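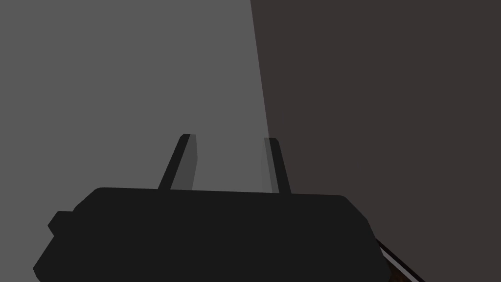
Week two of the simulation club at Grivitz, and we have the left arm working properly in the simulator. Hüsnü Yurt spent most of Tuesday's session on the wrist view. We set the gripper to fully open before every run, with both fingers splayed and nothing between them, so that every attempt starts from the same pose. Last term we didn't, and our results were a mess.

Print this page

For anyone new: there are 62 of us signed up this term, split between beginners and the project group. I'm in the project group. We are entering the Brernier round again, simulation class only. No hardware this year.

The task is simple to write down. Drive the arm into a furnished room, find the named piece of furniture, bring the gripper up to it and stop. You lose points for touching anything on the way.

Şengül Sezer wrote the scoring script over the summer. It gives a mark out of 885 — don't ask me why, it comes from how the penalties add up. Our best so far is 700. Our worst was 239, and that was my code.

E-mail this page

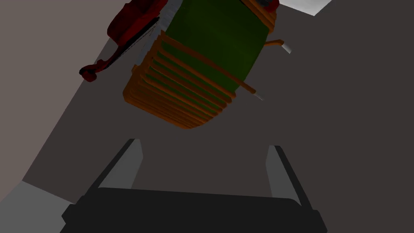

Most of our lost points come from the approach. Songül Kocabaş thinks we turn the wrist too early, and after going through the logs I agree with her. With the view rolled over this far, the green and wooden chair ends up at the top, close to a red shape, and there is a lot of dark floor between them and the fingers. Our detector was trained on upright furniture and it does badly on anything at this angle.

Two options. Keep the wrist level until the last part of the approach, or train on tilted views as well. Bülent Kırmızıgül wants to do both. I would do the first one now and the second if we have time.

Someone asked whether we could turn the lights up in the simulated room. We can in practice runs, but the competition room comes with its own lighting and we can't touch it. Better to get used to it.

Also asked: yes, beginners can borrow our arm model. It's in the shared folder under Sönmez. Please copy it before you change anything. The finger limits got overwritten in September and it took me an evening to put them back.

Next session is at the usual time. Bring your logs. Ursina Ortner is going through the new collision rules first, then we run the level wrist version against the old one on the same start positions. I'll post both scores.

Print | E-mail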